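Workshop news, May

The printed arm at the Retby workshop now has its own corner of the bench, with a dark mat under it. The fingers were reprinted in white after the first pair flexed too much.

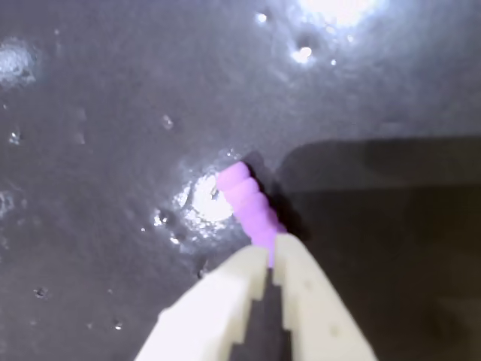
Print time for the whole arm came to 67 hours on the Wudico. The joints are plain servos, and most evenings have gone on cable routing.
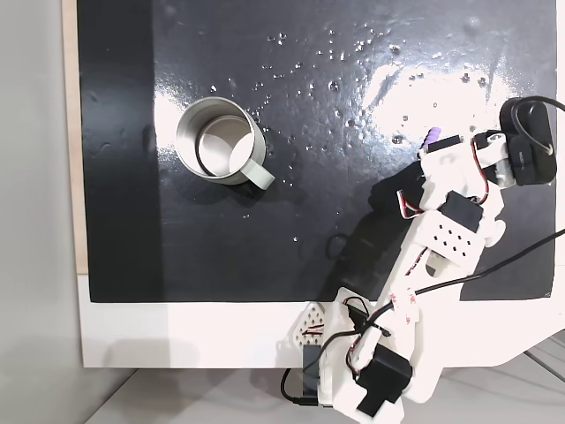

Longer servo leads are on order from Adomaitis, along with a spare bracket.

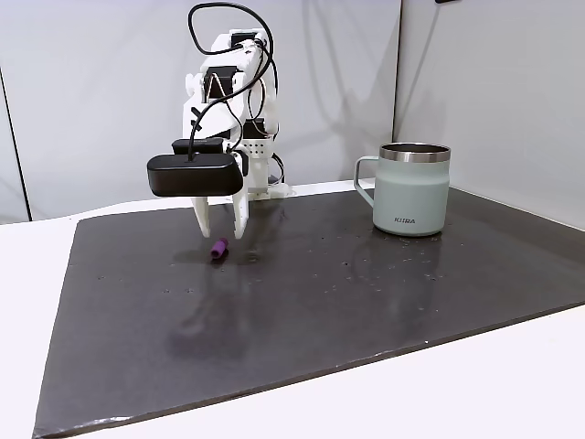
Parts have cost 264 pounds so far. Print files are on the shared drive in the folder marked Flukudow.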